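Compostage à Cledville : les bacs rouvrent en mai

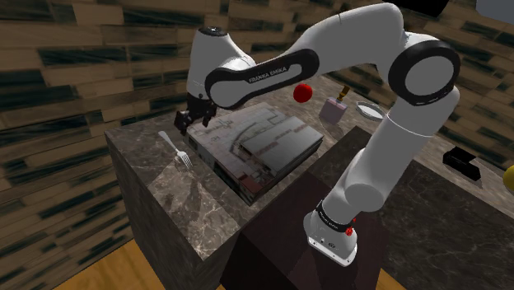

Une habitante de la rue Coelho demande si les coquilles d'œufs sont acceptées. Oui, écrasées, avec les épluchures et le marc de café — mais toujours pas de viande ni de poisson.

Les deux sites, Plitirside et Dredau, seront accessibles dès 8 h. L'an dernier, les foyers inscrits y ont déposé 1 856 seaux, pour environ 1 000 kg de compost distribués. Inscription à l'accueil de la mairie, 3 euros par foyer, seau compris.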